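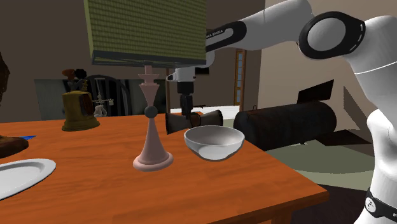 How to Run the Simulator Demo at an Open Day

These steps are for the visitor screen at Wanport. Allow 6 minutes per group.

1. Start the simulator before the doors open and load the tabletop scene.
2. Check that the arm is over the table and the gripper points straight down.
3. Ask a visitor to pick a target, such as the chess king or the white bowl.
4. Enter the target and press Run. Keep the speed at 47 percent.
5. Press Reset before the next group comes in.

If the screen freezes, restart the program and load the scene again. Tell Naa Asante if it freezes twice.

Updated July 16, 2021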